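Hi Clotilde,

Time for the February update on the Stusus hand-held gripper kits. Both came from Drelier in good order, and we've had them in use nearly every day since (mostly at Bekitgate, with a short spell at Caron).

We've logged 628 usable recordings against the 900 we promised you. I'd hoped for more by now, but the first week went on calibration – the manual is thin on that, and I've told Drelier so! Their support people were quick to answer, I'll give them that.

What I like is how soon new people get the hang of it. The finger pads are holding up well too. My one real grumble is the price of spares: £664 for a full set, which I'd like to talk over with you before we order.

Next up is the shelf work, then the write-up.

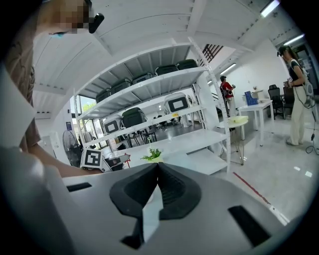 *The gripper in use by the storage shelves*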